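Editorial Office Diary: March

The office opened the month with 12 manuscripts awaiting a first decision, all of them addressed to the spring issue of the Nillbridge Review of Patient Records. The Review is published by Clarent and is read mainly by hospital archivists, records managers and clinicians with an interest in long-term follow-up. The diary is kept by the managing editor and is posted for the information of authors and reviewers.

The first item of business was the revised policy on case histories. Under the earlier policy, an author could submit a case history with a general statement that the patient had agreed to publication. From this month the signed form must accompany the manuscript. Two papers already in review were affected, and both sets of authors were written to on the same morning. One replied before noon with the form attached. The other has asked for more time, as the hospital concerned has merged its records department with that of a neighboring site and the original paperwork is in storage.
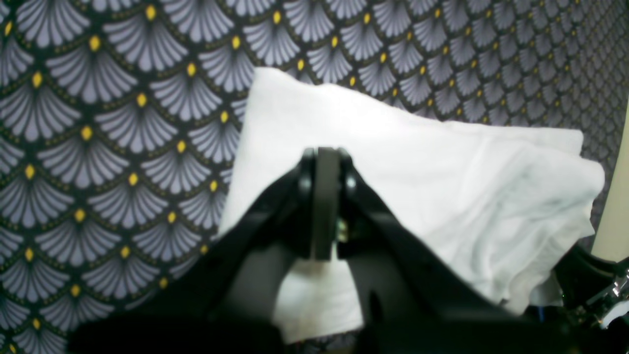
The office has agreed to hold that paper over to the summer issue if necessary. It will keep its original date of receipt, and the reviewers will not be asked to read it again unless the text is changed. A note to this effect has been placed in the file.

Reviewer reports were slower than in the winter. Six were overdue at the start of the month, and reminders were sent to each. Four have now come in. The editor wishes to record that the reports, when they arrived, were thorough, and that one of them ran longer than the paper it discussed. It was passed to the authors in full after the removal of a paragraph that would have identified the reviewer's own clinic.

A long afternoon was given to the Aoki supplement. This will collect the papers read at the Aoki meeting on follow-up studies in small hospitals, and it has been promised to subscribers for some time. The difficulty lies in the tables. Several authors prepared them for projection on a screen, with color used to mark missing data, and the supplement is printed in black and white. The production desk has proposed a plain dash for missing values and a footnote for values withheld. The proposal was accepted, and the tables will be returned to authors for checking before any page proofs are made.
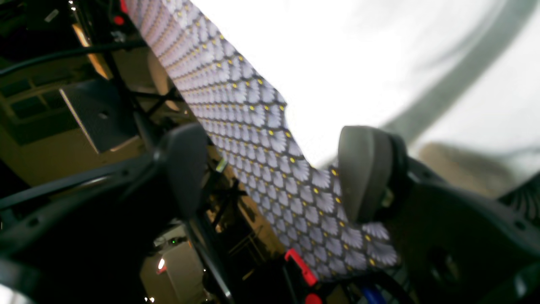
Patterned cloth held between two gripper fingers.

The word limit was discussed again. Abstracts remain at 200 words. A request to raise the figure for papers reporting more than one site was considered and declined, on the ground that the indexing service used by the Review shortens anything above the present limit, and the closing lines, where the findings usually stand, would be lost. Authors who need more room are asked to use the methods section.

An inquiry came in from the Sadau Hospital Library, which is missing 2 back issues from its bound set. One was found in the stockroom and has been mailed. The other is out of print. The library has been offered a printed copy of the electronic version, with a cover sheet stating what it is, and has accepted.

The office also read through the questions received from authors since the winter issue. Most concerned the reference style, and these have been answered by letter. One was asked often enough that the reply is entered in this diary for general use.

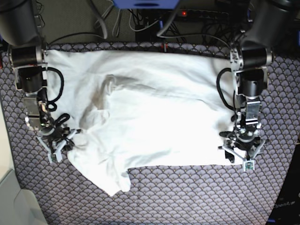
May a paper be submitted if part of its data has already appeared in a conference abstract?
Publication of a conference abstract does not prevent submission. The author should name the meeting in the cover letter, enclose a copy of the abstract, and state in the methods section which of the results were presented there.

The wording will be added to the instructions for authors when they are next reprinted. Until then, reviewers who recognize material from a meeting are asked to mention it in their confidential comments to the editor.

The month's last task was the running order for the spring issue. Five papers are ready, together with one book notice and a correction to a table in the autumn issue, in which two column headings had been exchanged. The correction will be placed on the page facing the contents, where readers of the earlier paper are most likely to see it. Proofs are due from Clarent in April, and authors should plan to return them within 6 working days of receipt.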